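# Ponov arm throws 401 on stacking, then restarts by itself after the stop
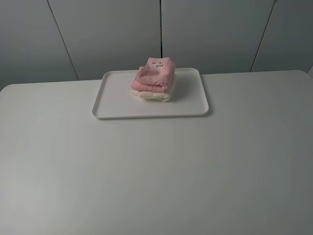 *Folded stack on the output tray, cream piece at the bottom, two pinks on top.*

**spolitis_cell2** wrote:

I run the folding cell at a baby clothes rental place in Planthorpe. Ponov arm, Thampi soft gripper, Vanora for the vision and the stacking program. The arm folds on the table and puts the finished pieces on a tray at the back. A person takes the tray away when the order is complete.

On 22 June 2025 the arm came down to place a piece, pushed into the stack and stopped with error 401 (contact force over limit on Z). That part is what I want it to do if it hits something. The operator saw the red light, waited, and reached over to lift the tray out. The arm started moving again while her hand was on the rim. It went up first, so it didn't touch her, but it came back down to place again and she had only just pulled away.

No injury. I have the cell shut down and we are folding by hand.

What I know so far:

- 401 was logged, and the stop was logged as a protective stop
- the stop cleared in the log with no button press that anybody admits to
- the program then went back to the start of the place step, lifted, and tried again
- firmware is whatever came with the arm, never updated
- it had run for 33 shifts before this with no stop at the tray

Two questions. Why did it push into the stack, and why did it clear its own stop? I care more about the second one.

Stamatia Politis

---

**gantryrat** wrote:

Check the "retry on contact" setting in the Vanora place block. Ours came with it on. What it does is catch the contact error in the program, wait a few seconds, ask the Ponov controller to clear the stop, and run the step again. It was put there for bin picking, where you bump things all day and don't want to walk over every time.

If you have a real safety relay in the circuit it can't clear that. If you only have the arm's own force limit, it can.

---

**spolitis_cell2** wrote:

It's on. Retry on contact, delay 5 seconds, attempts 2. I didn't set it and I didn't know it was there. It's on the second tab of the block under "recovery."

There is an e-stop button on the pedestal and nothing else. No scanner, no gate. The integrator's paperwork says the arm is "collaborative" and runs at reduced speed so no guarding is needed.

---

**gantryrat** wrote:

Then that's your second question answered. Turn it off and make the place step end in a hard fault that needs a person at the pendant.

---

**kwhiteley** wrote:

Turning it off is fine but it is not a fix. A checkbox in a vision package is not a safety function, and the next person to load a backup will turn it right back on.

Three things need to be looked at:

1. The controller should not accept a remote clear of a protective stop at all. On the Ponov there's a setting for this under the safety password, separate from the program. Set it to local reset only. Change the password afterward if the integrator still knows it.
2. The reset button has to be placed so the person pressing it can see the whole tray area and can't reach into it from there.
3. Somebody has to redo the risk assessment with the tray handoff in it. I would bet the original one covers the folding table and says nothing about a person lifting trays out.

"Collaborative" describes the arm. It doesn't cover what the arm is doing or who is leaning over it.

Keith Whiteley

---

**lintfilter** wrote:

I think this is being made bigger than it is. It's a slow arm with a soft gripper putting down baby clothes. The force limit tripped, as designed. If it had come down on her hand it would have tripped again. We run the same kind of setup with retry on and have for a long time. If you make people walk over for every bump they start taping buttons down, and then you have a worse problem.

---

**kwhiteley** wrote:

The gripper is soft. The flange and the bracket behind it are not. And a force limit that trips on a pile of cloth tells you nothing about what happens when a hand is between the arm and the rim of a tray. Cloth gives. A rim doesn't.

I agree with you about nuisance stops. The way to deal with those is to stop hitting the stack.

---

**lintfilter** wrote:

Fine, but what do you tell a shop with one cell and one operator? A scanner and a safety relay cost more than the table does. They will go back to hand folding and the arm gets sold.

---

**kwhiteley** wrote:

I tell them a local reset setting costs nothing and they can do it before lunch. The scanner is a conversation for after the assessment.

---

**mossy_dave** wrote:

On the first question, I looked at the photo. What's your tray made of, and is it always that white? You have a cream piece on a white tray on a white table. If Vanora is measuring the stack by finding where the cloth ends and the tray begins, that bottom layer is going to be hard for it. The pinks will come out clean. The cream might get read as tray.

If it takes the cream as part of the tray surface, it thinks the stack starts higher up than it does, or it throws the bottom layer out of the height. Either way the place height comes out low and you push.

---

**gantryrat** wrote:

Doesn't the height come from the depth camera though? Color shouldn't matter.

---

**mossy_dave** wrote:

Depends on the version. The older one finds the outline of the stack in the color image, then only averages depth inside that outline, then subtracts the tray. If the outline is wrong the average is wrong. Also the front of a pile like that isn't flat. The top piece has a dip below the little design and then a fat fold at the front. Average that and you get a number that's too low for the fold. The gripper doesn't care what the average is, it meets the highest part first.

---

**spolitis_cell2** wrote:

I'm on the older one. I pulled the saved masks from the place step and mossy_dave is right, at least about the outline. On stacks with a cream or white piece on the bottom, the mask stops at the edge of the pink. On all-color stacks it goes down to the tray.

The tray is white plastic. I have the same tray in blue from the same supplier and never used it, the white ones looked cleaner to the customer who visits.

Also found out that the program does not use the highest point anywhere. It's average height plus a fixed clearance that the integrator typed in. I asked how he got the clearance and he said he tried it with a stack of dish towels.

---

**lintfilter** wrote:

Dish towels are flat. That'll do it.

I'd still say the mask is the root cause and the restart is what you noticed.

---

**spolitis_cell2** wrote:

I don't see it that way. If the mask is wrong and the arm stops and stays stopped, I have a squashed stack and somebody refolds a onesie. If the mask is perfect and the arm clears its own stops, I'm waiting for some other reason for it to stop with a person at the tray. I'm fixing both but the restart goes first.

---

**oddbearing** wrote:

Stamatia, did the operator know what the red light meant? At my last job red meant "stopped" on one machine and "stopped, will retry" on another, same color, and people learned to ignore the difference. Might be worth a separate state for it, or no retry state at all.

---

**spolitis_cell2** wrote:

She knew red meant stopped. She was trained by me, and I told her red means it's safe to take the tray. So that one is mine. I told the whole shift this morning that red does not mean safe and that no one reaches over the table unless the e-stop is in. I've put it on the card on the pedestal too.

---

**kwhiteley** wrote:

Good. Keep the saved masks and the log somewhere off the controller before you change anything. Ponov logs overwrite, and you'll want the one with the 401 in it when you talk to the integrator. Write down the operator's account now, in her own words, with where she was standing.

Report it as a near miss as well, even if your shop doesn't have a form for it. A page of plain text is enough.

---

**spolitis_cell2** wrote:

Log and masks copied. Statement done. Update on the rest:

- Ponov set to local reset only, new safety password, integrator doesn't have it
- retry on contact off in every place block. There was a second copy in the "place last item" block with it still on, so check for that if you have this package
- tested by pushing a foam block up under the gripper during the place step. 401, stop, and it stayed stopped. Sent a clear from Vanora and the controller refused it
- blue tray in. Masks on cream pieces now go to the bottom edge in every stack I've tried
- place height changed to highest point inside the mask plus clearance. It drops the piece from a little higher and the piles are less tidy. I can live with that

Not done: reset button is still on the pedestal, which is within reach of the tray. Electrician is moving it to the far side of the cell. The arm stays off until that's finished and the assessment has been redone.

---

**gantryrat** wrote:

Thanks for the tip about the second block. Just checked ours and it was on there too.

---

**mossy_dave** wrote:

On the untidy piles, try lowering to the highest point at normal speed and then creeping the last bit with a low contact threshold that ends the move instead of faulting. It's a different block ("place to touch"). Needs the Thampi gripper set to open slowly or it flicks the piece forward. Run it with nobody near the tray until you trust it.

---

**lintfilter** wrote:

Turned retry off on one of our two cells to see how many stops we really get. Will post what I find. I still think you'll want it back by fall.

---

**spolitis_cell2** wrote:

Post it either way, I'd like to see it. I'll try place to touch once the button is moved. Does anyone know if it logs the contact as a 401 or as something else? I don't want those mixed in with the real ones.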